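Flundgate toy library moves soft stock into clear tubs

The toy library at Flundgate has finished the first stage of a re-storage scheme that takes its small items out of drawstring bags and puts them into see-through tubs. The work began in August and covers the under-fives section, which holds 800 loose pieces across the soft, wooden and moulded plastic ranges.

Under the old system each bag carried a cloth label and a typed contents list. Lists went missing, labels frayed in the wash, and returned bags had to be emptied on the counter before they could be checked in. Hala Karam, who runs the lending desk, put the average check-in for a mixed bag at longer than the loan itself took to issue. With the tubs, the desk can see most of the contents before the lid comes off, and a missing item is usually spotted while the borrower is still standing there.

The scheme was drawn up by Karam and Stavros Christodoulou, who looks after repairs. They tested three sizes of tub over the spring. The largest was dropped early on. It took more stock but children could not lift it, and the smaller items sank beneath the larger ones and stayed there. The smallest held a single set well enough but used too much shelf. The middle size was ordered from Prodetti, a household goods supplier, in a run of 300.

Shelving has been altered to match. The old units were 200 millimetres too shallow for two rows of tubs, so the backs were removed and the uprights fixed directly to the wall with a packing strip behind. Jhair Tamayo carried out the work over two evenings, with the library open as normal in the mornings. Shelf spacing is now fixed for the lower three shelves and adjustable above. The lowest shelf is left for tubs that children may fetch for themselves.

Covers have been dealt with at the same time. The library owns a number of printed wipe-down covers and floor sheets, most of them bright cartoon designs, which used to be folded into the bags along with the toys. Folding them tightly had produced permanent creases, and on the older ones the print had begun to crack along the fold. They are now kept apart, rolled on card tubes, and issued separately on request. Covers already cracked have been withdrawn. Christodoulou has cut two of them down for use as table mats at the sorting bench, where the shiny surface is easier to clean than bare board.

Sorting is done by material first and by set second. Soft items go through the wash at 40 degrees and are dried flat. Hard plastic is wiped with a mild detergent solution, rinsed and left on racks. Wood is wiped with a damp cloth only. Nothing goes into a tub until the next morning, after a problem in the first week with lids being closed on stock that still held moisture. Two tubs had to be emptied and the contents washed again.

Mixed tubs remain the most popular loan. They hold soft and firm pieces together and are meant for handling, squeezing and colour matching, with no set game attached. The desk makes them up by hand from spare and orphaned pieces, so that no two are the same. Colour spread matters more than theme. Karam's guide asks for at least one dark piece, one pale piece and several strong colours in each, and for at least two kinds of surface.
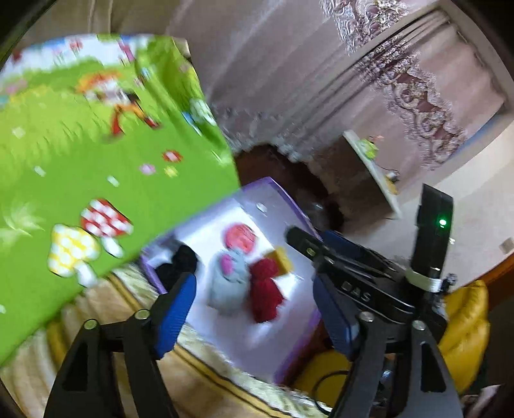

Deisy Ospina, who makes up most of the mixed tubs, prefers to place the bulkier soft pieces first and fit the firmer ones in beside them. Packed the other way round, she has found, the soft pieces spring up and push against the lid. Tubs are filled to two thirds and no further. A tub filled to the rim looks generous on the shelf but comes back with pieces missing more often, and children tend to tip it out whole.

Each tub has a number on the lid and the same number on the base. Lids and bases parted company almost at once in the trial, and the single number was no use when a lid came back on the wrong tub. The numbers are punched labels under clear film. Handwritten ones rubbed off within a fortnight.

Records have also changed. The card index has been replaced by a register called Nutodo, set up by Boonsong Sangkhawat, in which every tub has one entry with a list of pieces and a date of last wash. Entries can be printed at the desk for borrowers who want one. The card index is being kept until the end of the year in case of errors in the transfer. A small number have come to light so far, mainly sets that had been split between two bags and entered twice.

Costs were met from lending fees and from the sale of surplus shelving. The bags have been washed and offered to borrowers, and those left over will be used for the outdoor range, where tubs are less practical.

The second stage covers puzzles and construction sets for older children, another 800 pieces. These will need a different arrangement. Puzzle boards do not fit the present tub in any direction, and the library is looking at a flat tray made by Halilović with a sliding cover. A sample has been on the counter since last month and borrowers have been asked to try it. Comments so far concern the cover, which sticks when the tray is held at an angle, and the corners, which some parents think are too sharp.

Construction sets may go into the existing tubs with a divider. Tamayo has made two patterns of divider, one slotted and one loose, and both are on trial. The slotted type keeps parts in place but is awkward to clean.

Borrowers returning old bags are asked to hand them in at the desk and not to leave them in the porch. Any stray pieces found at home will be accepted without charge, whatever the date of the loan. The lending desk is open from 9.30 am until noon, and sorting continues at the back bench after closing.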